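Field Report: Open Day at the Dekker Robotics Hall
Course project, Introduction to Automation

1. Why we went

Our project is a paper plan for a small robot that can move around a furnished room without bumping into things. Since none of us had been within ten feet of a working one, the course required a site visit. We picked the September open day at Dekker, mainly because it was free and on the bus line. According to the welcome sheet, 114 people had signed up. It felt like most of them were ahead of us at the coffee.

2. The program

The day had 2 parts. The morning was a talk on the history of Rorkitz, the company that builds the mobile bases, and it ran 51 minutes. We learned a lot about the founding of Rorkitz. Wheels came up near the end.

The afternoon was the demonstration, run by the Lundik group, and this is the part our report is based on. Visitors stood behind a rope while the operators worked on floor-level tasks: finding a clear path, going around furniture legs, and stopping before cables. We were told the test course could take up to 149 runs in a week, which made our own plan to do three look a little thin.

3. What we took from the floor

Our design assumed a floor that was flat, plain and free of objects. We drew it that way because it was easy to draw. The floor at Dekker was flat.
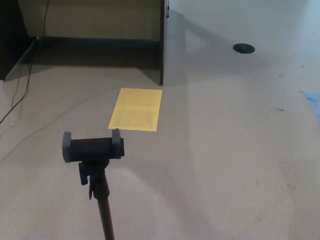 Figure 1. Floor area beside a dark desk-like unit, with a cable running across the floor, a yellow sheet and an empty phone clamp on its stand.

Three things went straight into our notes. A black cable on a pale floor is easy for a person to see and step over, but our plan had no rule for cables at all. Shadows are worse. The space under the furniture is so dark that a simple brightness check would probably call it a wall, and the soft shadows out on the open floor could pass for objects. Then there are the scraps. Our first draft told the robot to stop for anything that was not floor color, so it would have spent the afternoon parked in front of a speck.

4. Changes to our plan

We dropped the brightness check and added a depth sensor, the Jevard type from the parts list, which puts us over budget. Cables now have their own category. Small debris is ignored below a size we have not agreed on yet; the discussion is in Appendix B and is longer than this report.

We also asked an operator how long it took to get the course working. The answer was a laugh, which we have recorded as qualitative data.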